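Flatosa Adds Dish Rack, Wicker Basket and Rimmed Tray to Tabletop Range

21/04/2018 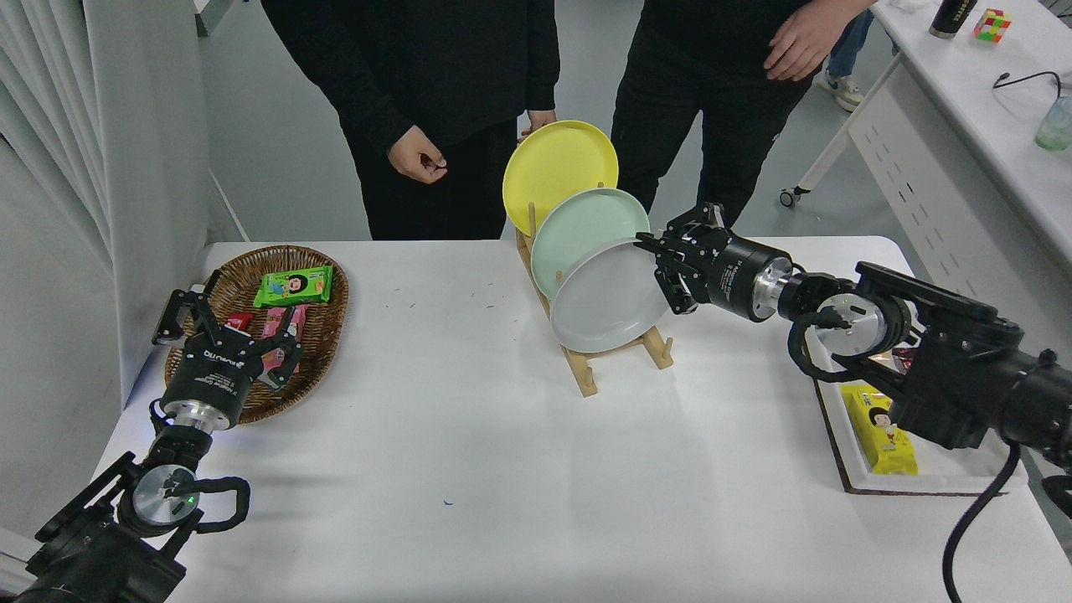

Flatosa has extended its Idotus tabletop range with three pieces for small kitchens and shared break rooms: a light wooden dish rack, an oval woven basket and a white serving tray with a brown rim. The pieces are sold separately or as a set.

The rack holds round plates upright in a staggered row, so that each rim can be gripped from the side. Plates are offered in yellow, mint green and light gray. The set includes the rack and three plates, one in each color.

The basket is intended for packaged snacks and other small dry goods. It is finished in warm brown and should be wiped with a dry cloth. The tray is 2 inches deep and can be used for serving or for sorting packets before they go into the basket.

Distribution is handled by Van den Broek, which will supply 62 stores in the first phase. An initial run of 1,333 sets has been completed at the Nisov plant. A further 339 racks – without plates – are reserved for replacement orders.

The range was last updated in November, when Flatosa revised its carton sizes. The new pieces ship flat where possible; the basket ships assembled. Care instructions are printed inside the carton lid.

Trade orders and sample requests should be directed to the Van den Broek sales desk.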